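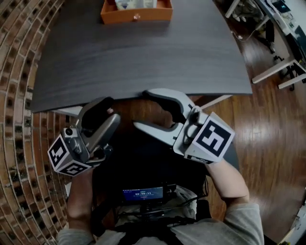 Tenants at Rurnell had been asking for plainer furniture and more room to put things away, one of them told the landlord in May, and the new fit-out by Celteo is meant to answer that request.

Celteo today announces the completion of its work on the shared workrooms at Rurnell. The rooms keep their red brick and brown wooden floors. Dark grey wood-grain tabletops have been chosen for the main tables, with white-framed desks and black office chairs for screen work.

Small items will be kept in orange boxes with a round knob on the front - a colour picked so that they can be found quickly on a dark surface. Celteo has supplied 148 boxes across 8 rooms, and each tenant will be given a set on moving in.

The furniture was delivered by Casetti and the floors were refinished by Ekpo. The rooms cover 939 square metres and will open to existing tenants first, from 8 am on weekdays.

Applications for the remaining places may be made to the Rurnell lettings office. Floor plans and a price list are available from Celteo on request.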